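Kelmont Street kitchen, opening inspection, December. Form revision 7.

**Cold storage**

- [x] Walk-in thermometer present and readable
- [x] Raw meat stored below ready-to-eat food
- [ ] Door gasket intact. Split at lower hinge side. Replacement ordered from Drolari.
- [x] Prepared items labeled with use-by time

**Handwashing**

- [x] Sink unobstructed
- [x] Soap and paper towels stocked
- [ ] Water reaches temperature within 50 seconds. Failed at the rear sink, passed at the front.

**Food-contact surfaces**

- [x] Cutting boards free of deep scoring
- [x] Sanitizer test strips in date
- [ ] Bowls and pans free of residue and marks. Faint smudge inside a pale teal bowl. Rewash, then reinspect before service.
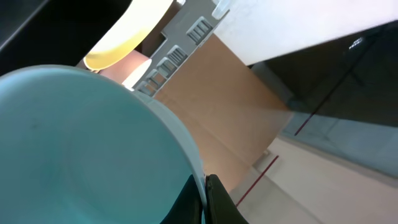 The night shift asked that the rear sink be rechecked after 9 a.m., as the Jollura heater runs on a timer and the line is cold before then. They also want the 50-second limit printed on the card over the sink.

Recheck accepted for the time requested. The limit stays as written. If the rear sink fails again, staff use the front sink until the heater is serviced.

**Floor and waste**

- [x] Drains clear
- [x] Bin lids closed
- [ ] Mop hung to dry. Found standing in bucket.

Open items: 4. Gasket, rear sink, bowl, mop. Close out within 3 days and file with the Šimko maintenance log.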